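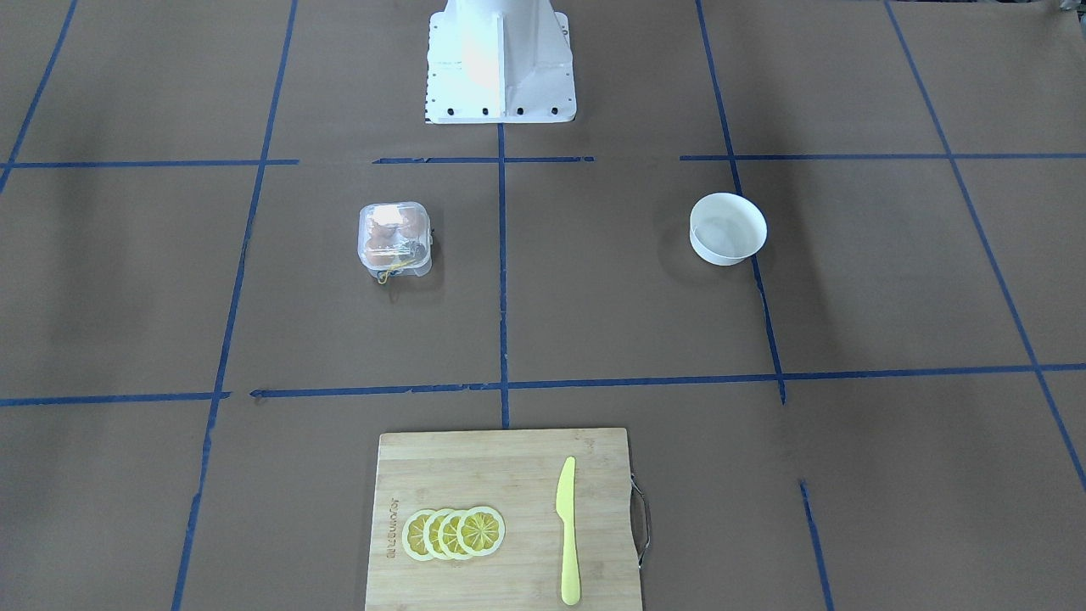

The Radu table: container, bowl, board, lemon slices.

Radu: frequently asked questions

What is Radu?
A method for teaching a robot arm to handle food without ruining it. It learns from people steering the arm by hand. Bogdan Tudose named it and has declined to say after whom.

How much teaching does it need?
We used 614 demonstrations. Cosmin Voicu did most of them and now goes off eggs every May. 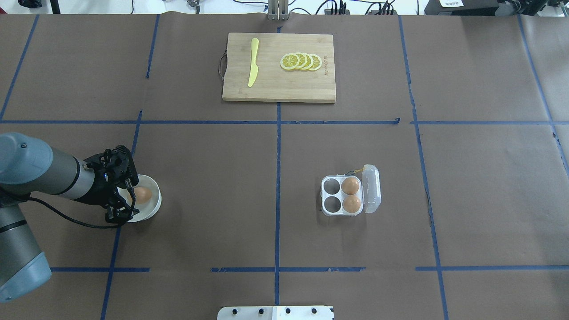 Gripper over the bowl, one egg in it, two in the carton.

Why eggs?
They are cheap, they roll, and they tell you at once when you have squeezed too hard. Sponge blocks forgive everything, which makes for lovely results and poor breakfasts.

What does the tape do?
It marks out cells, so we can say where each object started. Between trials we move things to a different cell and see whether the policy copes - or whether it has simply memorised the furniture. 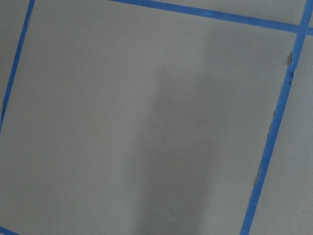
The wrist view matters most in the last few centimetres. When we trained without it, the arm still reached for the right object, then closed its fingers with great confidence on the air beside it.

How well does it work?
Over 100 test trials, Radu dropped or cracked an egg in 8. The Holtberg baseline managed more than that before lunch. Tests in new cells went worse than tests in familiar ones, and the paper has both tables. 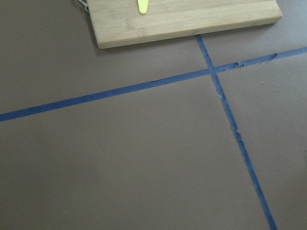

Can I run it on my own arm?
Probably, if it has a two-finger gripper and a wrist camera. You will need to record your own demonstrations. The Jetgate driver is included; the Grorkville one is on version 3 and still sulks when unplugged.

Is the lemon part of the test?
Only as clutter. Slicing is a separate project, and Bogdan would like people to stop asking.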